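Marble worktop, hard water and sealing intervals

Borcombe Kitchens Forum > Worktops and surfaces

ikholm_dan
Fitting a honed marble island, 700 mm deep, with a sink let into it. The supplier says seal once a year. The fabricator says every 13 weeks. Water here is very hard. Which interval do people work to?
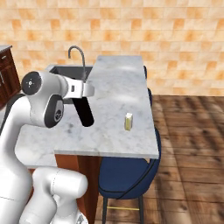
White marble island with sink basin.

Starska
Neither. Test it. Put a teaspoon of water near the sink, wait ten minutes, wipe. If the stone has darkened, it needs sealer. Mine passes for a year at the far end and fails by May next to the tap.

greyvein
Disagree with the ten minutes. Dense marble can pass that and still take up oil overnight. I use a drop of cooking oil on an offcut from the same slab.

Also, sealer does nothing for etching. Lemon juice and vinegar attack the calcite itself – a sealed top marks as quickly as a bare one.

ikholm_dan
Understood on etching. What about the edges? There are two runs and the exposed side is long.
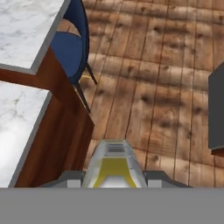 Two marble sections, wooden cabinet below.

Starska
Seal the edges with the same product, and the underside around the sink cut-out. Most fitters skip the underside. Water gets in there and shows months later as a dark band.

Mao
I wouldn't seal the underside at all. Stone needs one face open to dry out, and if the silicone is sound no water reaches it.

Starska
Silicone fails. Mine did in its third year.

greyvein
Both can work if the sealer is the impregnating type, as it lets vapour through. A film-forming one should not go on either face.
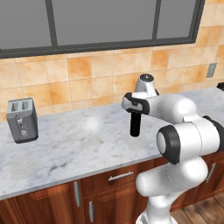
On limescale, do not use descaler anywhere near it. Dry the area round the tap after use and lift any crust with a plastic scraper held flat. Grout is a separate job with a separate product.

Reader comments

Baoshan Feng: The oil test left a spot on my offcut that a poultice only half removed. Keep it off the worktop.

tilehand: Mao is right about drying out.

Related threads
Honed or polished for a busy kitchen
Poultice recipes for oil stains
Silicone colours for pale stone

Contact us | © Borcombe Kitchens Forum, August 2020 | Back to top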